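Curkis 핑거 패드 교체 키트 사용기 - 곡물 계량 셀에 붙여봄

급하게 씁니다. 물어보신 분이 몇 있어서. 결론부터면 살 만함, 단 설명서는 버리고 시작할 것.

우리 셀은 단순합니다. 탁상형 팔 하나, 손목에 소형 카메라, 두 손가락 그리퍼, 주방용 전자저울. 저울 위에 그릇 놓고 곡물 담아서 무게 맞추는 작업. 원래 쓰던 패드는 Broderau 순정이었는데 톱니가 다 닳아서 컵을 잡으면 조금씩 흘러내렸음. 순정은 재고가 없다고 해서 Curkis 키트로 갔습니다.

구성품은 패드 한 쌍, 볼트, 육각렌치, 얇은 심 몇 장. 렌치는 쓰지 마세요. 물러요. 두번째 볼트에서 모서리 뭉개졌고 결국 집에 있던 걸로 조였습니다. 심은 의외로 쓸모 있었음. 왼쪽 패드가 살짝 들떠서 한 장 넣으니 딱 맞더군요.

교체 자체는 금방. 오래 걸리는건 그 다음입니다. 패드 두께가 순정이랑 달라서 영점을 다시 잡아야 하고, 카메라 오프셋도 따라서 틀어집니다. 설명서에는 "필요시 재보정" 한 줄. 필요시가 아니라 무조건입니다. 저는 모르고 바로 돌렸다가 컵 옆구리를 긁었어요. 오후 통째로 날림.

보정 순서는 이렇게 했습니다. 완전히 벌린 상태에서 개폐 한계 저장, 닫아서 접촉점 저장, 다시 벌려서 저울 앞으로 접근. 속도는 60%로 낮췄고요. 이 접근 자세에서 손가락 끝이 저울 앞면과 얼마나 떨어지는지가 제일 중요함. 높이를 잘못 주면 끝이 저울을 밀어버리고 그릇까지 같이 움직입니다.
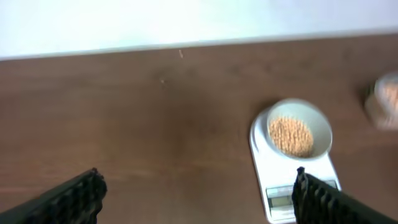 글·사진 Ryan Parsons | 설비 사용기 | 9월 | 댓글 6

오른쪽 손가락이 카메라 시점에서 저울 아래쪽을 덮습니다. 표시창도 오른쪽이 가려져요. 손목 카메라로 숫자를 읽을 생각이면 이 자세로는 안 됩니다. 우리는 저울값을 따로 받아서 상관없는데, 화면 인식으로 하시는 분은 팔을 왼쪽으로 빼서 읽는 자세를 하나 더 만드세요. 패드 탓은 아니고 배치 문제.

그리고 색. 흰 저울에 흰 그릇, 뒤는 흰 벽. 그릇 테두리 검출이 잘 안 잡힙니다. 가운데 쌓인 연한 갈색 알갱이는 질감이 있어서 그쪽을 기준으로 중심을 찾게 바꿨고 그게 훨씬 나았음. 다음엔 그릇을 진한 색으로 바꿀 예정. 새로 짜는 분은 처음부터 그렇게 하시길. 책상은 어두운 나무라 검은 패드가 묻힐 줄 알았는데 그건 괜찮았습니다.

잡는 힘 얘기. 새 톱니가 순정보다 깊어서 같은 힘이어도 자국이 더 남습니다. 얇은 플라스틱 컵이면 한 단계 내리세요. 저는 설정값 9에서 안 미끄러지고 안 찌그러졌습니다. 컵마다 다르니 참고만. 유리병은 힘보다 각도가 문제인데, 비스듬히 물면 톱니 한쪽만 닿아서 돌아가요. 수직으로 내려가서 잡는 게 나음.

청소. 이게 단점입니다. 톱니 사이에 곡물 가루가 낍니다. 순정보다 골이 깊으니 당연한데 생각보다 빨리 참. 마른 칫솔로 매일 한 번 털고, 물티슈는 쓰지 마세요. 가루가 떡이 돼서 더 안 빠집니다. 탁자에 떨어진 알갱이도 돌리기 전에 쓸어두고. 한두 알이라도 저울 발 밑에 들어가면 수평이 틀어져서 값이 왔다갔다 합니다. 저는 이걸 로드셀 고장인줄 알고 저울 주문까지 할 뻔.

볼트는 꼭 다시 조이세요. 130회 돌리고 확인했더니 오른쪽 아래 볼트가 반 바퀴쯤 풀려 있었음. 중강도 나사고정제 바르고 나서는 멀쩡. 키트에 안 들어 있으니 따로 준비.

같이 본 제품으로는 Lightfoot 실리콘 패드가 있습니다. Eero Pelkonen 씨가 옆 셀에서 쓰는데 조용하고 자국이 안 남아요. 대신 가루가 표면에 붙으면 확 미끄러워집니다. 곡물 쪽이면 Curkis, 포장 끝난 물건 옮기는 거면 Lightfoot 추천.

장점
톱니 잘 물림, 교체 쉬움, 심 들어있음

단점
렌치 품질, 설명서, 가루 낌, 고정제 없음

가격은 순정의 거의 절반이라 불만 없습니다. 배송은 Broltidau 통해서 받았고 포장은 보통. 여분 한 쌍 더 시켜놨습니다. 마모 정도는 좀 더 써보고 밑에 추가할게요. 보정 파일 달라는 분들 계신데 팔 기종이랑 카메라 위치가 다르면 소용 없으니 직접 잡으세요.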